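Introduction to Christian Devotional Practice
Unit 4: Praying the Psalms
Instructor: Mali Maddocks

Reading for this unit: Psalms 1, 23, 30, 80 and 119 (verses 1 to 32). Students should read each psalm aloud at least once before the session and bring the course reader, Part Two.

4.1 The Psalter as a prayer book

The Book of Psalms has served as the prayer book of both synagogue and church. Its 150 poems were gathered over a long period and arranged in five books, each closing with a short blessing of God. Many were sung in public worship. Others speak in the voice of one person in trouble, yet they too were kept for the use of the whole community.

4.2 Lament and thanksgiving

Psalm 80 is a lament of the people. It returns several times to the same plea, that God would restore them and let his face shine. Psalm 30 is a song of thanksgiving by one who has been brought through danger. Students should note how freely each writer addresses God, and how complaint is treated as a proper part of faith.

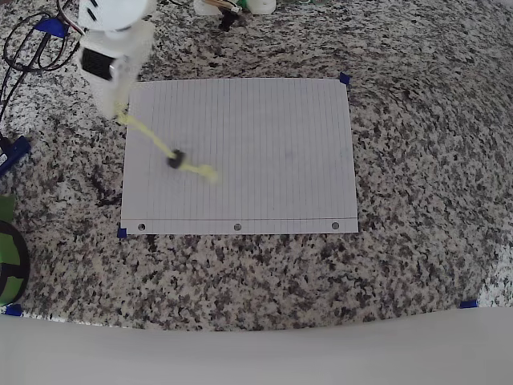

The two forms are closely related. Most laments contain a statement of trust, and most songs of thanksgiving look back on an earlier cry for help. Psalm 88 is the well-known exception and will be discussed in Unit 5.

4.3 Meditation on the law

Psalm 119 is an acrostic of 22 sections, one for each letter of the Hebrew alphabet. Nearly every verse contains a word for God's teaching, such as law, statutes, precepts or promise. It is best read slowly, one section at a time.

Written work

Choose one of the assigned psalms and pray it each morning for a week. Submit two pages on what changed in your reading of it. Papers are to be handed to Ívar Kirkegaard in the Nicholas Room before the December break.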